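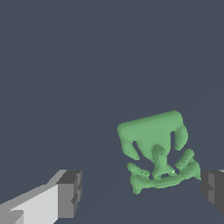

My grandfather made plum brandy every autumn, and I never liked it. It was too strong for me and it smelled like the cellar where he kept his bicycles. So my friends were surprised when I told them that I spent four days of my vacation at a small distillery, and that I paid for it.

The distillery is called Dantas. It belongs to Laimutė Paju and her husband, and they make pear spirit and a little apple brandy. They produce 400 bottles of the pear in one year, and when it is finished, it is finished. I found them through Matěj Tichý, my old colleague, who brought a bottle to a dinner in March and did not let anybody put ice in it.

I arrived late in the afternoon and we began with washing. I must say that most of the work in a distillery is washing. Buckets, hoses, the floor, the press, then the buckets again. Laimutė is very strict about it. She smelled each bucket before she allowed me to put it on the shelf, and two of mine came back.

The pears were already fermenting when I came. The mash looks ugly, like brown soup, but the smell is wonderful, sweet and a bit like bread. On the second morning we filled the still at 8 and then we waited. I had expected that somebody would watch a computer. Laimutė has a thermometer, a notebook and her nose. The first part that comes out is called the heads, and you must not drink it. It smells like nail polish. She let me rub one drop between my hands so I would remember it.

After that comes the heart, and here she became very quiet. She tasted from a small spoon every few minutes and wrote down a word each time. I asked to see the words. One was "rain" and one was "not yet."

I tasted too, of course. I am still not a person who drinks strong alcohol with pleasure, but I could find the pear in it, also the skin of the pear, and something like pepper at the end. With my grandfather's brandy I could only find the fire. Maybe he did not wait for the right moment, or maybe I was too young to be patient with it.

I bought two bottles. One is for Samina Yousafzai, who watered my tomatoes while I was away. The other one must rest until winter, Laimutė said, in a dark place and standing up. I put it behind the flour.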